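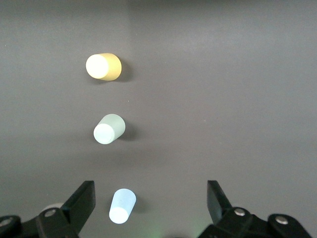 Edeltraud Fröhlich wrote to ask whether small plastic cups should be dried standing up or lying down, as hers kept coming out of the cupboard with a stale smell and two of them would no longer come apart. Lying down is fine for the first part of the job, and the rest of this page goes through the whole thing, from washing to putting away, with a section on stuck cups at the end.

The method is for small, tapered cups in coloured plastic, the sort used for children's drinks, picnics, rinsing paint brushes or holding beads. It doesn't suit polystyrene throwaway cups, which crack, or anything with a double wall.

What you need

A washing-up bowl
Washing-up liquid
A soft bottle brush or a sponge on a stick
White vinegar
Bicarbonate of soda
Two clean tea towels
A box with a lid, at least 19 cm deep if you mean to stack the cups upright

Sorting first

Take everything out and pull the stacks apart before any water goes in the bowl. Put drinking cups on one side and craft cups on the other, and keep them that way from now on. Once a cup has had paint or glue in it, it's a craft cup for good. I mark mine with a dot of permanent pen on the base.

Run a finger round each rim. A rough edge or a short split running down from the rim means the cup goes out. Fine scratches inside are normal, but a cup that has gone cloudy with them will hold on to stains and is better moved to the craft pile.

Pale colours show tea and squash stains sooner than strong ones. A light green cup can look grubby when a yellow one of the same age looks clean, so check the yellow ones just as carefully. Hold them up to a window and look through the side, if the plastic lets enough light through.

Washing

Fill the bowl with warm water. I use 42 degrees, measured once with a jam thermometer and since then judged by hand. It should be comfortable to keep your hands in. Very hot water can pull thin plastic out of shape, and a cup that has gone slightly oval never stacks well again.

Wash the inside with the brush, then the rim, then the outside. The base usually has a small ridge underneath where dirt collects, and a sponge slides straight over it. Use the tip of the brush there. Rinse under the tap until the water runs clear with no froth.

If the maker says the cups can go in the dishwasher, use the top rack and a low programme. The Zakidel cups I bought some years ago were sold as suitable and have kept their shape, but the colour has dulled. I do them by hand now.

Smells

For a stale smell, mix 100 ml of white vinegar with 200 ml of warm water and fill the affected cups. You may need to make more of the mixture for a big batch. Leave for half an hour, tip out, wash again and rinse twice.

If that doesn't shift it, put a teaspoon of bicarbonate of soda in each cup with enough water to make a thin paste. Spread it round the inside with a finger, leave it until the evening and rinse it off. Do the vinegar and the bicarbonate separately. Together they fizz and then do very little.

Orange squash and tomato leave a tint that neither method fully removes. A day on a sunny windowsill helps a bit.

Drying

Shake out each cup and lay it on its side on a folded tea towel, leaving a gap between it and the next one. Turn the cups so that the open ends point towards the window or wherever the air comes from. With a tapered cup the rim is wider than the base, so on a level surface the inside slopes down towards the rim and the water drains that way by itself. Don't put them rim down on a flat worktop. The rim seals against it and the inside stays damp for hours.

Tapered cups roll in a curve, so they can wander if the towel is thin. Two folds are enough to hold them.

After an hour, give each one a quarter turn and wipe the inside of the rim with the second tea towel. Then leave them until they are dry to the touch inside and out. In my kitchen in Wurau that takes an afternoon in April and much longer in winter - I leave them overnight then and put them away after breakfast.

Stacking

Stack only cups of the same shape. Two makes can look identical and still differ by a millimetre in the taper, and this is the usual cause of jammed stacks. I had Zakidel cups mixed in with some from Frerichs in Tollov, and every cup that stuck was one make pushed into the other. Look at the mark on the base if there is one, or put one of each side by side and compare the height.

Lower each cup into the next and let go. Don't press. There should be a little play when you wiggle the top one.

Keep the stacks short enough to lift with one hand. If the cups are going to be stored for months, put a strip of kitchen paper between each pair, hanging over the rim so you can pull it. For cups in daily use this isn't worth the trouble.

Storing

Put the stacks in the box with the rims down, on a sheet of kitchen paper. Leave the lid slightly open for the first day, then close it. Keep the box away from the cooker and out of direct sun. Next to washing powder or spices is a poor place too, as plastic picks up smells through a loose lid.

If you haven't a box, a drawer does well enough. Lay the stacks on their sides, rims all facing the same way.

Getting stuck cups apart

Try the easy way first. Hold the outer cup low down, squeeze it gently, turn it and squeeze again, then twist the inner cup while pulling.

If that fails, fill the inner cup with cold water and stand the outer one in a bowl of warm water up to just below its rim. Wait two or three minutes. The inner cup shrinks a little and the outer one gives, and a twist will usually part them. Repeat with fresh water if need be.

A drop of washing-up liquid run into the gap between the two rims also helps. Leave the pair on its side, turn it after a few minutes so that the liquid creeps round, then twist.

Don't use a knife between the rims. It scores the plastic, and the cup will split from that point sooner or later. Knocking the cups on the edge of a table has much the same effect.

Once they are apart, wash both straight away. There is often old water trapped between them, and in Edeltraud's case I would expect that to be where the smell came from.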